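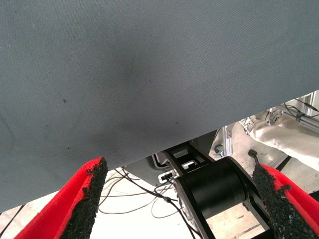 Perguntas frequentes sobre o tapete de pano e o conjunto de engrenagens

Nesta página a oficina Trolatby responde às perguntas que recebemos mais vezes sobre o conjunto Kallis (prato de metal, pinos e engrenagens) e sobre o pano cinzento onde ele se monta. Se a sua dúvida não está aqui, escreva para nós e vamos responder com gosto.

Para que serve o pano?

O metal polido risca com facilidade e uma engrenagem que cai numa superfície dura pode estragar um dente. O pano protege as peças e também faz com que elas não rolem para longe. O tom cinzento escuro ajuda a vista a encontrar o metal claro.

É preciso esticar o pano muito bem?

Não. Rugas suaves não fazem mal. O importante é que o prato fique deitado e não balance. 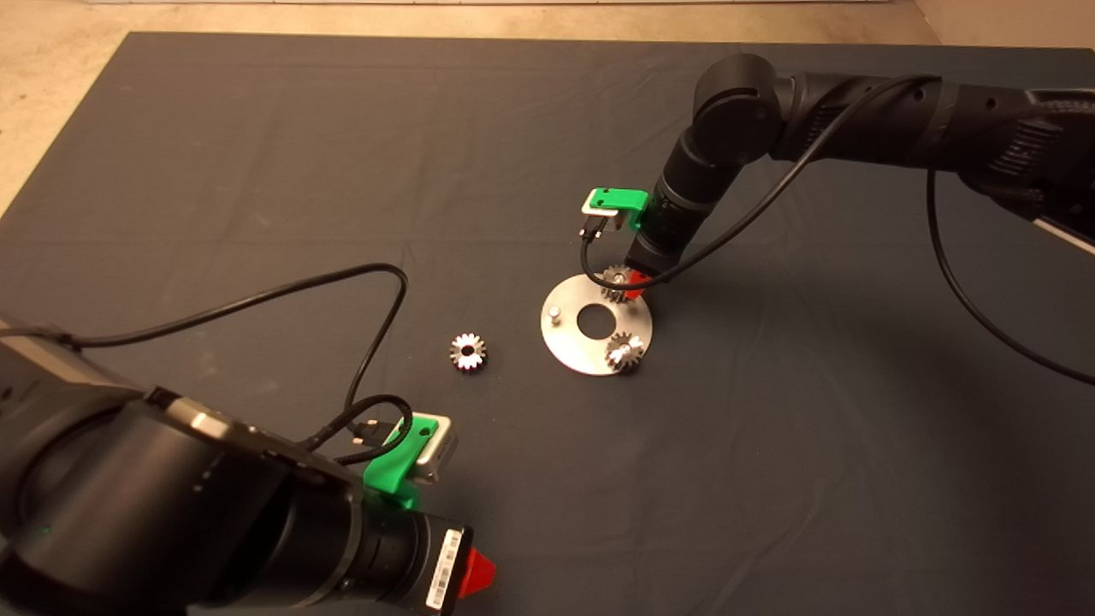 Se o prato balança, levante-o, passe a mão no pano do centro para fora e coloque-o de novo. Não puxe o pano com as peças em cima.

Em que ordem se colocam as engrenagens?

A ordem é livre. Nós aconselhamos deixar as engrenagens soltas ao lado do prato e pegar uma de cada vez. O furo central da engrenagem deve ficar bem por cima do pino antes de baixar. Se sentir resistência, não force: volte a subir um pouco e procure outra vez o centro.

Os dentes não encaixam. O que faço?

Rode a engrenagem devagar, com pouca pressão, até sentir que ela desce. Verifique também se há fios de pano ou pó entre os dentes.

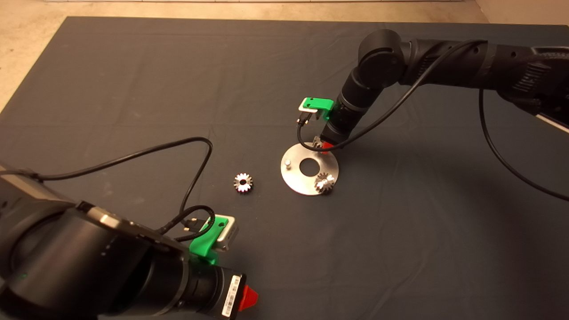 Posso lavar o pano na máquina?

Sim, com água fria e pouco detergente, separado de outras roupas. O pano perde nas primeiras lavagens quase 2 por cento do comprimento, e isto é normal. Para pó e pequenas partículas basta sacudir ou usar uma escova macia.

O pano pode ficar pendurado para fora da mesa?

Pode, mas tenha atenção aos cabos que passam por baixo da borda.
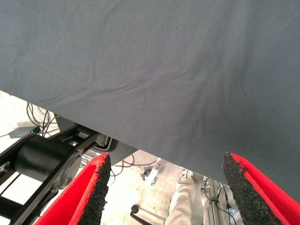
Vendem o pano sem as engrenagens?

Sim, o modelo Zirnau vende-se separado. As encomendas a partir de 100 unidades tratam-se diretamente com o armazém Begay.

Página revista em 17 de junho de 2022.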